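4.3. Ce que les gens font quand la box s'éteint

J'en viens à la partie du terrain que j'ai préféré écrire, et de loin, alors que je n'avais pas prévu une seule question là-dessus dans ma grille d'entretien. Au départ je voulais parler de facture, de sobriété, de tout ce vocabulaire un peu raide qu'on trouve dans les courriers de la régie. Et puis à Diltudero, dès le deuxième foyer, on m'a parlé des coupures. On m'en a parlé longtemps, avec du café, puis avec un deuxième café, et j'ai fini par ranger ma grille dans mon sac.

Je rappelle le corpus pour qui aurait sauté la section 3 (je ne juge pas, je le fais aussi) : 132 foyers, répartis entre Diltudero et Zenorthorpe, et 1 085 entrées de carnet. Le carnet était tout simple, une page par jour, une colonne pour l'heure, une colonne pour ce qu'on faisait, et une grande marge. C'est dans la marge que les choses intéressantes se sont passées. Certains y ont dessiné leur compteur. Une enquêtée de Zenorthorpe y tenait en parallèle la liste de ses courses, que j'ai gardée dans la transcription, avec son accord, parce que le congélateur y revient tout le temps.

Le congélateur, justement. Dans les travaux que j'avais lus avant de partir, la coupure de courant est presque toujours racontée par la lumière : on se retrouve dans le noir, on cherche les bougies. Chez moi la bougie n'apparaît presque pas. Les gens ont un téléphone, le téléphone éclaire, l'affaire est réglée en dix secondes. Ce qui inquiète, c'est le froid qu'on perd et le réseau qu'on n'a plus. « Je l'ouvre pas, je le regarde », m'a dit un retraité de Diltudero à propos de son congélateur, et j'ai trouvé la formule tellement juste que j'ai failli en faire le titre de l'article. Surveiller un appareil sans y toucher, c'est une activité à part entière, elle occupe une soirée, elle empêche de se coucher.

Il y a ensuite tout ce que j'appelle, faute de mieux, la tournée. Quand le courant revient, on fait le tour du logement. L'ordre varie peu à l'intérieur d'un même foyer et beaucoup d'un foyer à l'autre, ce qui m'a fait penser à une habitude apprise quelque part, des parents ou d'un ancien logement. On commence par la chaudière chez ceux qui ont eu froid une fois. On commence par la box chez ceux qui travaillent le soir. Dans l'immeuble Rimia, où les coupures d'août ont été les plus fréquentes, deux voisines de palier se partageaient carrément la tournée : l'une descendait voir la minuterie de l'escalier, l'autre remettait à l'heure le four des deux appartements. Je leur ai demandé si elles en avaient parlé entre elles un jour. Pas du tout, ça s'était installé comme ça, et ma question les a fait beaucoup rire.

J'avoue que j'ai mis du temps à prendre la tournée au sérieux. Dans mes premières notes je l'avais rangée sous « anecdotes », avec les histoires de chats. C'est en codant les carnets, un mardi pluvieux, que j'ai vu revenir les mêmes verbes : remettre, rallumer, rebrancher, revérifier. Tous ces « re- » ! La coupure dure parfois vingt minutes et la remise en route déborde sur le lendemain, avec le réveil qui clignote dans la chambre du fond et qu'on découvre à sept heures.

Rebrancher mérite qu'on s'y arrête, parce qu'en toute rigueur on n'a rien besoin de rebrancher après une coupure. Le courant revient tout seul dans la prise. Or beaucoup d'enquêtés débranchent dès que ça saute, par crainte de la surtension au retour, et rebranchent ensuite un appareil après l'autre, en laissant un petit temps entre chaque. La multiprise devient alors l'endroit où se décide ce qui compte : qui passe en premier, qui attend, qui restera débranché jusqu'au week-end parce que finalement on s'en passe très bien. Le geste est minuscule (figure 1) et pourtant les gens le racontent avec un luxe de précautions que je n'ai retrouvé pour aucun autre.

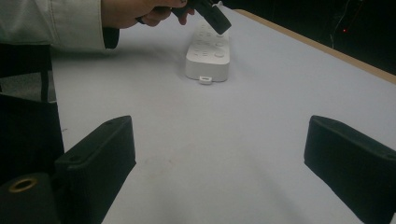 Figure 1. Une fiche noire tenée à la main au-dessus d'une multiprise blanche.

Sur ce point Zenorthorpe se distingue nettement. Le quartier Darwish y a été recâblé assez récemment, les coupures sont rares, et on y débranche quand même ! J'avais supposé, un peu vite, que la précaution suivrait le risque. Elle suit plutôt la mémoire : les foyers qui débranchent sont ceux qui ont perdu un appareil dans un logement précédent, ou dont un proche en a perdu un. La télévision grillée du beau-frère revient dans les entretiens comme un personnage. Je n'ai évidemment aucun moyen de savoir ce qui l'avait grillée, et ça n'a pas d'importance pour ce que j'essaie de montrer ici.

Reste une difficulté que je ne sais pas bien résoudre. Le carnet se remplit après coup, souvent le soir, et la tournée y est sans doute plus ordonnée sur le papier qu'elle ne l'a été dans le couloir. J'ai pu comparer les deux versions dans 20 foyers seulement, ceux où j'ai repris le carnet ligne à ligne avec la personne. L'ordre y tenait à peu près, les durées pas du tout. Je m'en sers donc pour l'ordre et je laisse les durées de côté jusqu'à la section 5, où je reviens sur le cas des foyers avec jeunes enfants, qui ont une tournée bien à eux, veilleuse comprise.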